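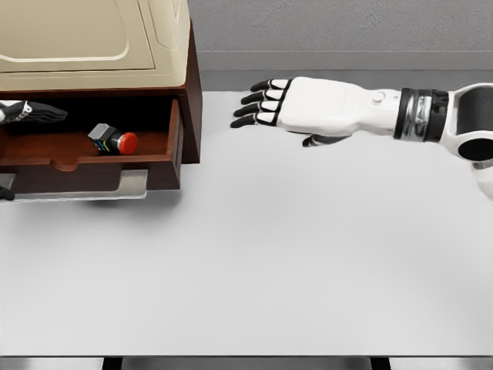

# Equipment budget questions: two-arm robot cells

Maintained by Thịnh Giáp, purchasing. Technical questions go to Behrouz Akbari.

**Who can request a cell?**

Any lab group with a cost center. Fill in the Flikbridge request form and attach a one-page description of the tasks you want the robot to do. "General manipulation" will be sent back. "Open a drawer and handle small parts" is specific enough to quote against.

**Do we have to buy the hands with the arms?**

No. Trineo quotes them as separate lines, and you can order the arms first. Five-fingered hands cost more to buy and more to repair than a two-finger gripper, so your description should say which tasks need the fingers.

**Can we start in simulation?**

Yes, and we prefer it. A simulated table, cabinet and drawer will show most reach problems before a purchase order goes out. Simulation seats come from the Mimum license pool. There are 15 seats, shared by all groups, and they are released at 6 p.m. if idle.
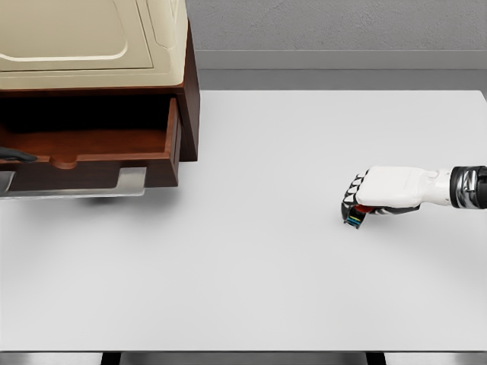 **How long does delivery take?**

Plan on around 268 days from signed order to a working cell. Most of that is the arms. Tables and cabinets come from Paulauskas and are normally here well before the robot.

**What do people leave out of the budget?**

- Spare fingers and cables
- Floor anchoring and electrical work
- An emergency stop for each operator position
- Shipping for repairs after the warranty ends
- Staff time for setup

**Is the service contract required?**

For the first year, yes. After that it is up to the group. If you drop it, repairs are billed to your cost center by the hour.

**Can two groups share one cell?**

Yes. Name one group as the owner on the form. The owner pays for service and keeps the booking calendar.

**When do requests close?**

Requests for the next budget year close in December. Late forms are held until the following round, and quotes older than six months have to be renewed before we can use them.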